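Boards > Toys & Games > Wooden & Puzzle Toys > Shape sorter pieces keep getting lost

Shape sorter pieces keep getting lost, replace or make new?

posted by Pollholm_mom

Ok so my son has one of those shape boards from Felora, got it used for $16 with all the pieces. We are now down three. One went down a floor vent, other two who knows. He gets really upset at the empty spots. Felora doesn't sell spares, I asked, they said buy a new set. Not paying for a whole set over three shapes. Can I make some? I have a jigsaw and a bit of sandpaper, not much skill. Also worried about paint, he still chews evrything. He's almost 3.

Junaid Hayat

Made a bunch of these for my niece, so yes you can. Trace the hole, not an old piece. Lay paper over the board, rub a pencil sideways over the edge and you get the outline. Cut that out, stick it on your wood, then cut just inside the line. Piece needs to be a bit smaller than the hole or it jams. First one I did was too tight and she got so mad she threw it.

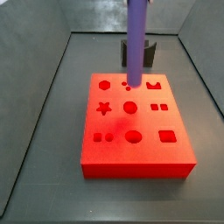 Red block with shaped openings, some spots have more than one cutout.

Stars and crosses are a pain with a jigsaw, the inside corners come out ragged. Circles and squares, easy. If one of yours is a star maybe get a coping saw.

Sanding, start coarse and work up. I skip 600 grit, way too fine for a toy. Round over every edge. And make them THICK. Thin little pieces are a choking risk at that age, check the size before you hand anything over. If it fits in one of those small parts tester tubes it's too small, don't make it.

Paint, look for one that says it's ok for toys and let it cure as long as the can says. Or leave it bare. Mine are bare, they look fine.

quinlan_279

just buy another used one. theres always a set at the thrift store with half the pieces gone, between two of them you get a full one

Fovton Grandad

Wouldn't use scrap from the garage unless you know what it is. Old painted wood could have lead in it, and treated lumber is no good for a kid who chews. A maple offcut from a lumber yard is cheap, they might even give you one. No pine, it dents and splinters when they bang it.

And put a cover over that vent. We lost a whole farmyard down ours, cows and all. Got most of it back in April when the furnace guy came, he had the grille off anyway.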